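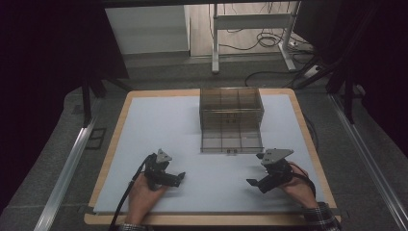
How do I store a big stash of old buttons without wrecking them?

Lulovik
Jul 17, 2024

Hi all, hope this is the right section. Got my great aunt's buttons last winter, four cookie tins plus a shoebox of stuff from when she had the alterations shop in Brirncombe. Shell, glass, metal, a lot of plastic, some I have no clue. They've been in the hall closet since February and when I opened one of the tins it smelled awful, like vinegar or old crayons, and a few of the metal ones have green fuzz on them.

Want to keep them for actual sewing, not to sell. What do I put them in? Plastic boxes, glass jars, back in the tins? And do I wash them first or leave alone? Also some are still on the store cards, not sure if you take those off. Don't have much room, one shelf and part of a closet. Budget is small.

Oh and one metal one has 1753 on it, no idea if thats a year or a pattern number. Not the main thing, just curious.

Ffion Parry

Smell first. That's old plastic breaking down, probably celluloid, and the fumes eat the metal ones. Get the smelly ones OUT today. Don't shut them up in anything airtight, they get worse. Paper envelope or an open dish, somewhere cool, away from the stove and out of the sun. Any that are sticky or crazed all over, I'd toss. Sad but they'll take the rest with them.

Then sort by what they're made of. Everybody wants to sort by color and it looks great but color puts shell next to brass next to mystery plastic. Do material first, then color inside that if you want.

Washing: glass and modern plastic, fine, warm water and a drop of dish soap, dry flat on a towel overnight. Shell, quick wipe with a damp cloth and then dry it. Never soak shell. Wood, leather, fabric covered, no water at all, soft brush. Metal, dry toothbrush for the green stuff, do it outside or wear a mask. No vinegar!! People will tell you vinegar. It pits the brass and it's murder on shell.

Containers, anything with dividers and a lid that isn't super tight. I use the Nokulo trays, the 10 section ones, because they stack on a narrow shelf. Tins are ok if there's no rust inside and you line them with plain paper. Glass jars are fine for glass buttons you use a lot, bottom ones get scratched tho.

Leave the carded ones on the cards unless the thread is rusty or the card is moldy. Stand them up in a box like file cards.

If you're sewing with them, thread matching sets together before they go in the box. Biggest time saver there is, otherwise you'll be digging for the last one of a set forever.

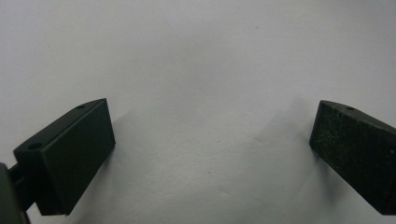
Cledwyn Skyrme

Agree with most of that but I wouldn't toss the sticky ones right away. Take one to somebody who knows first. Button clubs will look for free, and Gronow in town used to have a lady in on craft mornings, don't know if she still does. Some of the ugly ones are worth real money. I've seen a set of 3 go for 300 and they looked like gravel.

Closet is a bad spot if it's on an outside wall. Damp. Move the lot to an inside wall before you spend anything on boxes.

On the 1753, look at the back. If there's a maker's name there you can look that up, and it'll get you further than the number will. Most of the time a date on the front is when a regiment or a company got started, button can be way newer. Does it have a loop shank or holes?

Wear gloves for the green ones, forgot to say

buttonjar_mo

just put them in jam jars, mine have been in jam jars for years and theyre fine

Lulovik

Thanks everyone. Smelly ones are on the porch in an envelope. Loop on the back, and some letters but they're too worn for me to read, will try again in daylight. Not washing the shell then. Is it ok to use regular sewing thread to string the sets or does it have to be something special?

Ffion Parry

Regular cotton is fine. Just don't pull it tight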